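Back to Otness, one episode at a time

I've finally done it. I've started Otness again from the very beginning, all 18 episodes, and I'm having an absolutely lovely time. I'd forgotten how strange the first one is! Eleven minutes go by before anyone speaks, and all you get is the wind, the harbour bell and that low humming from under the ice.

If you've never come across it, Otness is a science fiction serial set in a fishing town where the tide went out one January and never came back. The survey ship Grorier is stuck on the sea bed with a crew of 146, and the town has to decide whether to feed them or leave them to it. It sounds grim, and it is in places, but it's also very funny. The scene where the ship's cook tries to buy 400 eggs on credit had me crying with laughter all over again.
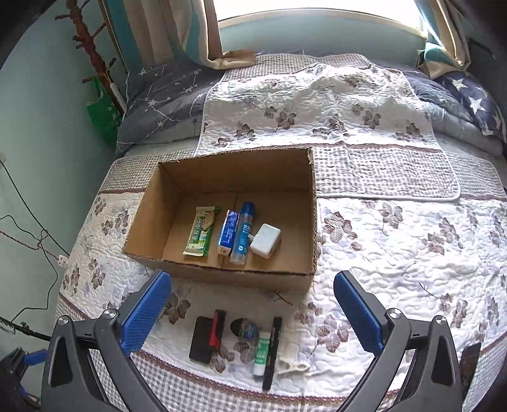

What struck me this time is how good the middle stretch is. I remember everyone moaning about episode eight when it first went out (too slow, too much talking in the lighthouse) and I think I moaned too. I was wrong. It's the one where the Pimentel family find out what the humming is, and you can see every single one of them choosing whether to tell the rest of the town. The youngest daughter doesn't get a line for the whole second half, and she's still the person you watch.

Then there's the Moltix. I know, I know, it's clearly two people under a painted sheet. I don't care! It moves beautifully, it's only ever lit from one side, and the sound it makes when it reaches the slipway still gave me goosebumps. I'd take it over any amount of computer trickery.
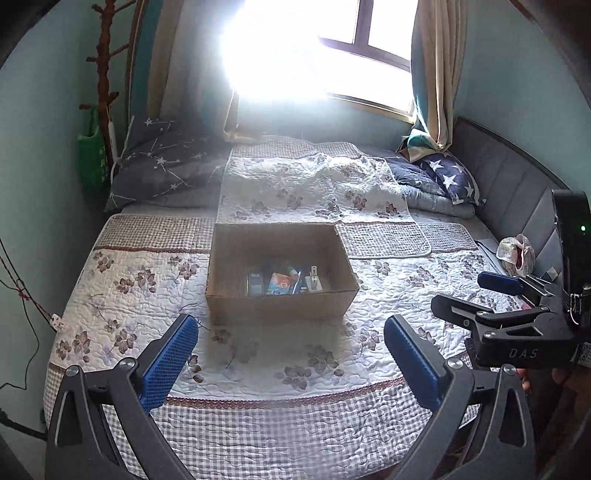
A gripper with blue finger pads, jaws open by the bed.

I'm up to episode twelve now, so the mutiny is next, and after that the two-parter in the drained canal that I've only ever seen once. I have a feeling I've muddled it up with something else entirely, as I'm sure there was a train in it. A couple of you have said the music changes from there on as well, which I never noticed the first time, so I'll be listening out for that.

I'll write up the last six together when I've finished them. Please don't tell me about the train!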